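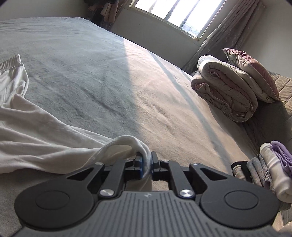 Lavar roupa de cama em casa pequena

Mudei para este apartamento em abril e ele não tem varanda. Tem uma janela na cozinha, outra no quarto e um corredor onde cabe o estendal aberto, desde que a porta da casa de banho fique fechada. Durante os primeiros meses levei tudo à lavandaria da esquina, a Terkach. Um dia somei os talões e deu 412 euros, portanto passei a lavar em casa.

A roupa branca vai separada, a 60 graus, com detergente em pó. Uso 80 gramas para a máquina cheia. O rótulo manda mais, mas a água daqui é macia e com a dose inteira ficava espuma no óculo da porta. Amaciador deixei de usar nas toalhas.

Os lençóis de tecido felpudo são outra história. Lavo a 30 graus, do avesso, sozinhos. Uma vez juntei um com toalhas e passei uma semana a tirar borboto com a mão. A centrifugação fica nas 500 rotações – demora mais a secar, mas o pelo não amassa. Ferro, nunca.

Para secar no inverno comprei um desumidificador em segunda mão ao Kittipong Bunnag, meu vizinho do terceiro andar. Faz algum barulho. Ligo-o às onze da noite no corredor, com as portas dos quartos fechadas, e de manhã as camisas estão prontas. Os lençóis precisam de duas noites. As meias grossas também, se ficarem na vara de baixo.

Anotei o contador antes e depois do primeiro mês com o aparelho. Marcava 3.906 quando comecei. Perdi o papel com a segunda leitura, por isso não posso dizer quanto gasta. A conta subiu um pouco, menos do que eu pagava na lavandaria.

Dobrar é a parte que adio. Faço-o em cima da cama porque a mesa da sala é estreita. Começo pelas peças grandes, depois as camisolas, e deixo a roupa interior para o fim. Os lençóis de elástico aprendi a dobrar com a Nana Nutsugah, que trabalhou em hotelaria: enfia-se um canto dentro do outro, dois a dois, e só depois se põe em cima de uma superfície lisa. O meu nunca fica retangular, mas cabe na prateleira.

Guardo cada jogo dentro de uma das suas fronhas. Assim tiro um volume só e não fico à procura da segunda fronha às dez da noite. As mantas vão para a parte de cima do armário, num saco de pano. Já usei sacos de vácuo e não gostei, as mantas saíam de lá com vincos que duravam semanas.

Falta resolver o edredão, que não cabe no tambor. Esse continua a ir à Terkach, duas vezes por ano. Perguntei se faziam desconto a quem leva também o tapete e disseram que iam ver – ainda estou à espera da resposta.

Contacto | © Flumthorpe, todos os direitos reservados | Voltar ao topo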